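# Why do some photos come out blurry?

I get asked this one a lot, so let's dig in! Inside every camera there's a little door called the shutter. When you press the button, the door opens, light rushes in, and then it shuts again. How long it stays open is the shutter speed.

If it opens for only a blink, everything looks frozen. Leave it open longer and anything that moves gets smeared, a bit like dragging your finger through wet paint. 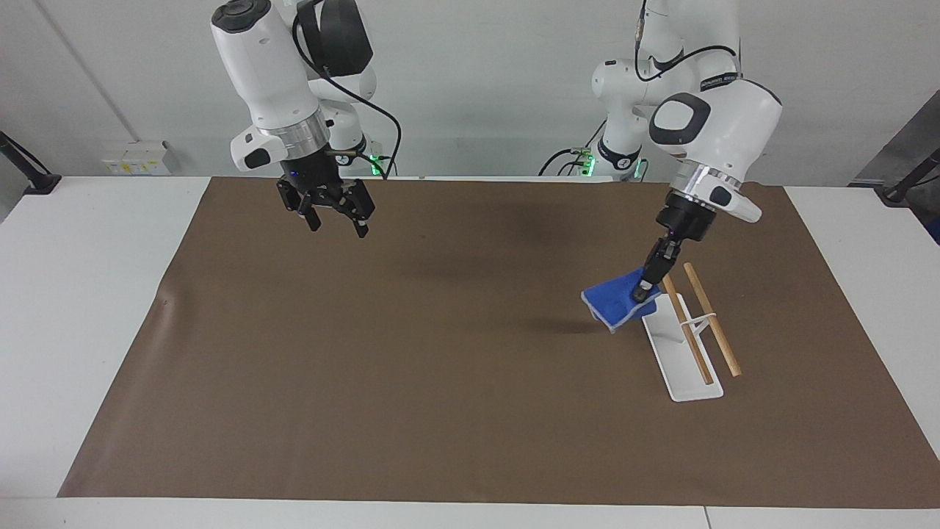

*Two white arms over a table covered in brown paper.*

My friend Otis took me down to the harbor at Skatport last February to try it out. We set the shutter to stay open for 4 whole seconds (that's ages for a camera!) and the waves turned into soft white fog. The rocks stayed sharp – rocks are very good at sitting still. 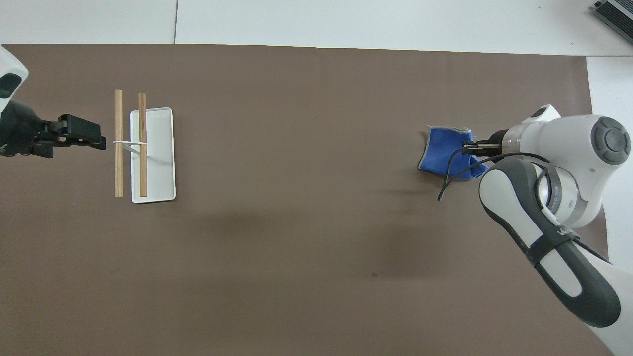 Then I tried holding the camera in my hands, and oh dear, even the rocks went wobbly. My hands were shaking and I hadn't noticed. So if you want to try a slow photo, rest your camera on a wall or a pile of books, and use the timer so you don't bump it. Ask a grown-up to come along if you're going near water.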